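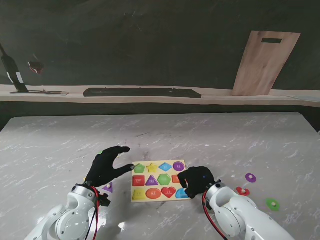 shape sorter board on the marble-look top

Wooden toys for a 2 year old - wax, oil or leave alone?

mossbank94
Posted September 30, 2021
Got a bag of wooden puzzles and a stacker from the charity shop, 12 quid the lot. Bare wood mostly, bit dry and grey at the corners. Want them nice for December as a present. Tempted by the Halvorsen board wax as I've a tin open already. Anyone used it on toys? He still chews everything.

pegandpin
Check the tin. If it says food contact when cured you're fine. Thin coat, leave it, buff off. Done loads that way.

tummont_lad
Wouldn't bother. Bare wood is fine, it's lasted this long. Wipe with a damp cloth, dry it straight off, done. People put far too much gunk on kids stuff.

pegandpin
It's gone grey because someone kept wiping it with a damp cloth and no oil lol

tummont_lad
Grey at the corners is grubby hands. Fine sandpaper, two minutes.

greenladle
Careful with sanding if any of it's painted, you don't know how old the paint is. I bin anything old and flaky, not worth it with a chewer. Also watch nut oils if there's allergies in the family. We had a Musudia stacker done in walnut oil by a kind auntie, had to give it away.

mossbank94
Good point re nuts, hadn't thought. No paint that I can see except the pegs on one. Will leave that one out. Tin says beeswax and mineral oil.
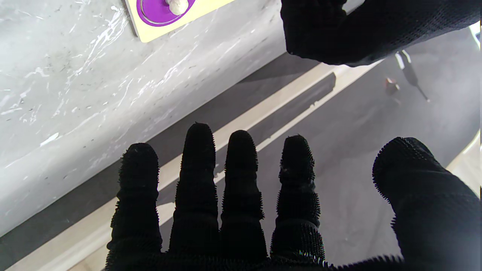 Do the pieces need to come off the board before you wax it?
Take them all out and do them seperately, otherwise wax builds up in the slots and they stick.

clatterbox
Agree with that ^ did mine all in one go and two shapes wouldn't budge for weeks. Had to pick the wax out with a cocktail stick.

tummont_lad
Which is my point. No wax, no stuck shapes.

pegandpin
Or use less wax. Pea sized bit for the whole board. Edges of the pieces hardly need any.

greenladle
How long before he can have them back? I leave mine 3 days, somewhere airy. Clono tray on top of the wardrobe, out of reach.

pegandpin
Go by the tin, mine says longer. If it still smells it's not ready.

mossbank94
Loads of time till December anyway. Going to do the stacker first as a test and leave one puzzle bare, see which wears better. Ta all

tummont_lad
Bare one will win. Report back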